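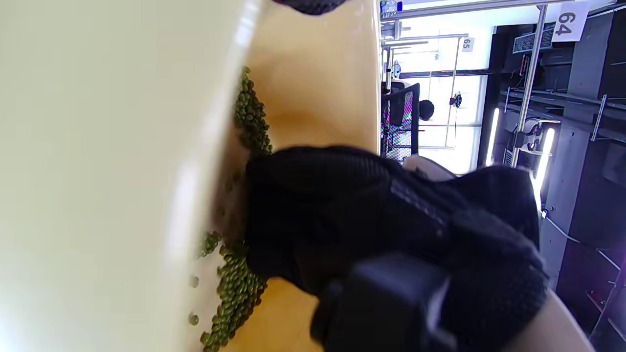
Recording rules for the Nolladberg pouring and container-handling set, maintained by Menaka Ranasinghe. They apply to every station and every operator, including people who only fill in for an afternoon. Most of the rules deal with small loose goods, as these cause the most rejected episodes. With mung beans in a tilted container, a good share of them can sit against the inner wall while the rest lie lower down, so the operator holds the tilt until the beans have stopped moving and only then brings the container level.

## Contents

- `episodes/`: 1885 episodes, one folder each
- `stations.csv`: station number, shelf layout, lighting notes
- `rejects.csv`: episodes pulled at review, with the rule number
- `CHANGES.md`: what moved between versions

The current release is version 2. Version 1 used the Pradard naming scheme and shouldn't be mixed with this one. The converter in `tools/` handles the old names but drops the reviewer field.

## Station rules

1. Station placards stay up and uncovered for the whole session. The number on the placard must match the number in the folder name.
2. Operators wear plain dark gloves. Both gloves are changed if either one has a hole or a loose thread.
3. Strap fastenings are done up before the first episode and checked at the break.
4. No rings or watches over the glove.
5. Spilled beans, rice or lentils are swept up between episodes. Never during one.
6. Lights stay at one setting until the session is closed. If the daylight changes enough to notice, write it in `stations.csv`.

## Container rules

Use only containers from the station's own list. Chipped or cracked plastic goes in the McGrath bin by the door and gets replaced before work continues. A container is held by the rim or the outer wall, whichever the task sheet says, and the grip isn't changed partway through unless the sheet calls for it. Fill level is checked against the line on the sheet.

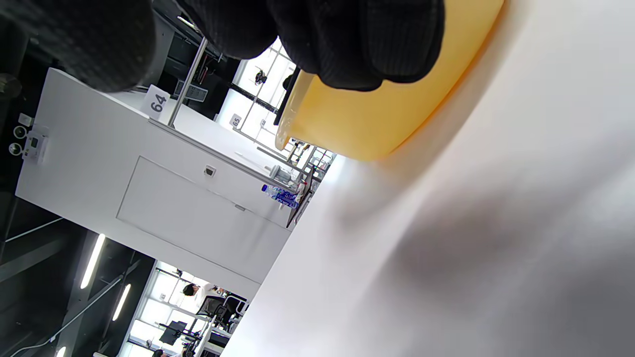
Grip episodes are labelled by contact, colour and surface, in that order. Contact is wherever the glove meets the object when the episode starts. Colour is the everyday word, so the container under the black glove at station 64 goes in as `yellow`, and nobody needs to argue for mustard. Surface is whatever the object rests on. Labels are lower case with hyphens, and the spelling is `grey` and `colour` throughout.

Drinks are a separate matter. Bottles must be capped and kept outside the marked work area. A bottle that strays into the work area gets the episode flagged `extra-object`, which is a flag and not a reject.

## Review

Each reviewer takes a batch of 50 episodes and signs the batch file. An episode is rejected when:

- the station number in the folder name is wrong
- the container isn't on the list
- the operator restarts the task without closing the episode

People in the background are allowed if they've signed the Diltley consent form. Anyone who hasn't signed is listed at the front desk, and the reviewer checks that list before releasing a batch.

## Known problems

- Some October episodes have an empty surface field.
- `lentil-red` and `red-lentil` both occur. Treat them as the same label for now.
- The reviewer field is case sensitive.

## Changes to the rules

Send proposed changes to Menaka by Friday noon with the rule number in the subject line. Changes apply from the next session and aren't backdated.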